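Fingertip comparison on the Sivgate two-arm bench

Oğuzhan Duman and Muammer Ertürk have finished the first round of fingertip trials on the Sivgate bench. Two sets were compared: the solid tips that came with the Vidano grippers, and the slotted yellow tips now fitted to both arms. The test task was a handover between arms with small, thin metal parts, mainly chains and key rings. These were chosen over the blocks used in spring because a block hides most errors in finger alignment.

Each handover has the same four steps. One arm picks up the part and carries it to the middle of the table. The second arm closes on it. The first arm opens. Both arms then retract 29 mm and hold until the wrist cameras have each saved an image. A trial counts as a pass if the part is still held by the receiving arm at the end of the hold.

The full log has 2,462 attempts, of which 1,327 were made with the slotted tips. The solid tips did well on flat tags and poorly on anything that could roll along the finger face. Split rings were the worst case. With the slotted tips, the contact face gives a little, and a thin ring stays where it was first gripped even when the two arms meet a few degrees out of line. The cost is wear. Muammer replaced one pair after some 400 closings when the points had started to splay, and the solid tips showed no change over the same period.

Closing force was held constant for both sets. Speed was not. The slotted tips needed a slower final approach, as contact at full speed pushed the opposite fingers sideways before the grip was made. Oğuzhan has added a separate approach limit to the Sesura controller profile, and anyone running the bench should load that profile before homing the arms.

Camera placement also got a short trial. The fixed view is good enough to judge whether the arms are aligned, but it can't settle which finger holds a ring. The wrist view can, provided the exposure is locked. With auto exposure on, the table drives the setting and the aluminum rail comes out too bright.

Wrist and fixed views from the bench:

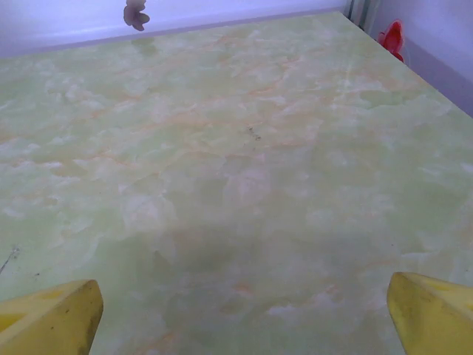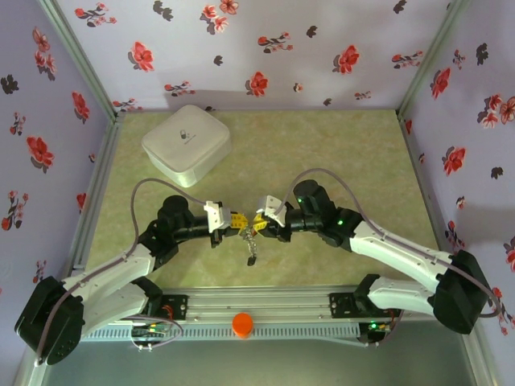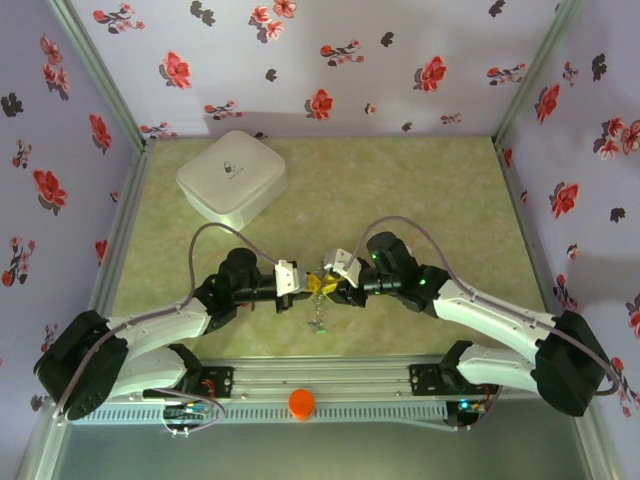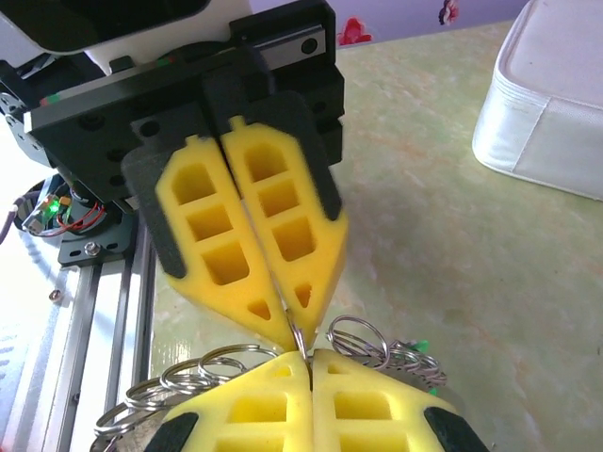
Can the slotted tips be used on a single-arm setup?
They fit any gripper with the Vidano finger plate, one arm or two. Use the same approach limit and check the points for splay at the end of each day.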